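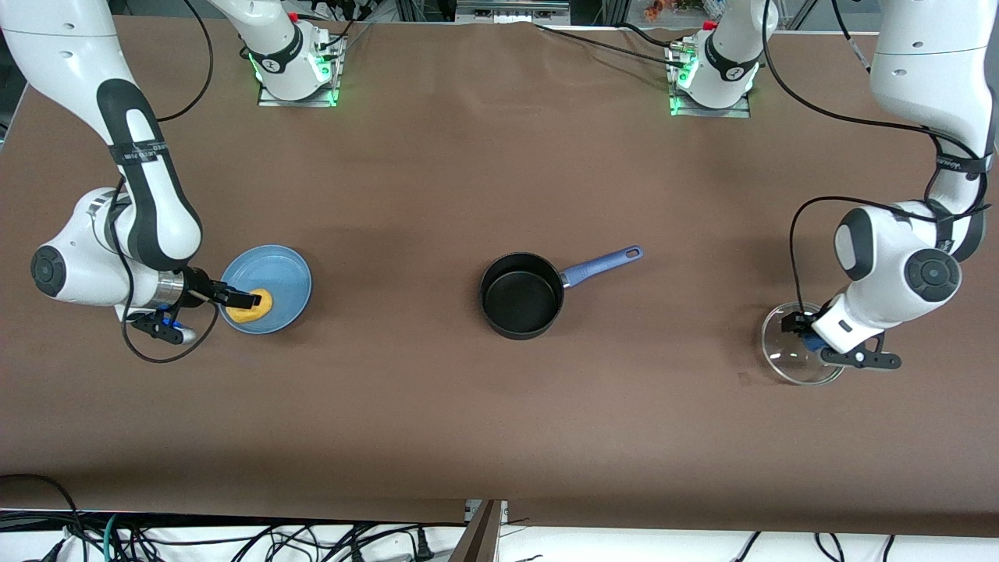

## 4. Filling the pond and bringing the goldfish home

By now your Manness pond liner should be lying flat, with its edges tucked under the rim stones, and we know how tempting it is to run straight out and buy fish! Please hold off a little longer. A new pond needs time to settle, and the Virnus filter needs time to grow the helpful bacteria that keep the water clean.

1. Rinse the filter sponges in plain water (no soap, please, not even a drop) and slide them back into the tray with the coarse sponge on top.
2. Set the pump on a flat stone so it stays up out of the silt, and push the hose on until it clicks.
3. Fill the pond slowly with the garden hose, stopping now and then to smooth out any big folds in the liner.
4. Stir in water conditioner, using the amount on the bottle for the size of your pond.
5. Plug in the pump and let it run for 168 hours without a break. Yes, that includes nights.
6. Test the water for ammonia and nitrite. If either one shows up, leave the pump going and test again the next day.
7. Float the closed bag of goldfish on the pond until the water in the bag matches the pond, then open it, let a little pond water in, wait a bit, and net the fish out gently.

**Note:** Start with two fish, even if the pond looks terribly bare to you. You can add more once the readings have stayed at zero for almost 11 days in a row.

**Caution:** Always unplug the pump before you put your hands in the water. The cord must go to a grounded outdoor outlet with a GFCI.

**Caution:** Don't pour the bag water into the pond. It can carry parasites, and it's dirty from the trip anyway.

### Feeding in the first weeks

Offer a small pinch once a day and scoop out whatever is left floating after a few minutes. New fish often hide and ignore their food, so don't fret. If you're setting up in August, keep an eye on the water level, too, and top it off with conditioned water in the evening.

For winter care, see section 6.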